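Rye, Week Six

11/26/24

My neighbor Bogdan Barbu gave me a jar of sourdough starter in October, along with a sheet of instructions in pencil and the look of a man handing over a cat he no longer wants. The starter is called Clastia. I didn't name her. She came that way, and I was told she answers to it.

Since then I have used 4 bags of flour and most of my goodwill toward rye. Rye does not behave like wheat. Wheat dough you can shape. Rye dough you can only move from one place to another, and some of it stays on you. I found a bit on my glasses case at work.

The recipe I'm following is from Pravdale, a bakery two towns over that sells one loaf and closes when it's gone. Theirs takes 800 grams of flour and bakes for 90 minutes, and then you are supposed to leave it alone for a full day before cutting. I have never made it past dinner. The inside of a rye loaf cut too early is a kind of putty, and I have eaten a fair amount of putty this fall – with butter, it's fine.

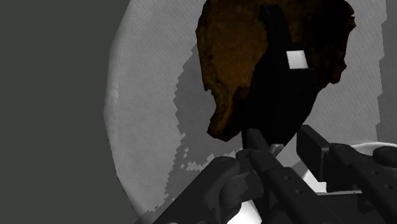
Craggy, brown, and no easier to slice than it looks.

Gwenllian Trevor, who I share a desk with, asked why I don't just buy the bread. I explained about the crust, and the smell, and the caraway. She asked if Pravdale's had all those things. It does. We went back to work.

Tonight I'm trying it with less water and a longer rise. Thanksgiving is Thursday and I have promised my sister rolls, which I have never made. The store has a perfectly good bag of them by the register, and I know where it is.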